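Project Report: Comparing Two Finger Types for Bag Handling with Two Arms
Group: Yến Thân, Khang Hồ, Sushil Dubey
Supervisor: Chiến Vương
Submitted: 2019-10-11

1. Introduction

In our course every group must choose one handling task and test it with two different tools. Our group chose the shopping bag. A thin plastic bag is difficult for a robot. It has no fixed shape, it is partly transparent, and it changes form each time a finger touches it. The final goal of the lab project, which is called Mai, is to open the bag and put vegetables inside. Our part is smaller. We compared two kinds of fingers for taking the bag and holding it with two arms.

2. Grippers

The first type we call Plukach. It is a straight parallel finger with a flat rubber pad, made by an earlier student group. The second type we call Kastimix. It is a black pointed finger with an open triangle shape, and it can bend a little when it is pressed on the table. We expected that the flat pad would be better, because it has more contact area with the film.

3. Method

The two arms are mounted at the front of the table, one on the left and one on the right. One person controlled both arms by hand with the leader handles, and a second person wrote the result. For each finger type we made 30 trials. Before each trial the bag was dropped on the table from the same height, so the folds were different every time. The basket stayed near the front, so that the operator must also avoid it.

One trial had three steps: move both grippers to the bag, close on the film from two sides, and lift it 10 cm. We counted a success only if both grippers still held the bag after the lift. Tuấn Cù from the Ulisside group lent us his logging script, and it saved 3,444 joint records for the shortest trial.

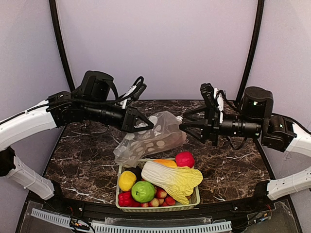 Figure 1. The two arms with the Kastimix fingers, the plastic bag and the basket of produce.

We kept the produce in the basket during all trials. At first we wanted to use an empty basket, but our supervisor said that the operator would then drive too freely and the result would not be useful for the next part of the project.

4. Results and discussion

Over both finger types we had 43 successful trials from the total. The Kastimix finger had 26 of them and the Plukach finger had 17. This was against our expectation. The flat pad holds well when the film is already between the fingers, but it is thick at the end and often it pushed the bag away on the table. The pointed finger can go under a fold more easily.

The most common failure was the same for both types. One arm closed first and pulled the bag, and then the other arm closed on air. Khang improved this after some practice by waiting with both fingers open until the two sides were ready. We did the Plukach trials first, so a part of the difference can come from practice and we can not separate it.

The pattern on the table top was also a problem. The bag is semi-transparent, and the white veins of the marble pattern can be seen through it. In the camera view the operator sometimes took a vein for the border of the bag.

5. Next steps

In December we will repeat the test with mixed order of the fingers and with a second operator. Sushil will also try a thin rubber cover on the Kastimix tips. We would like to test a table cover in one color, if the lab permits it.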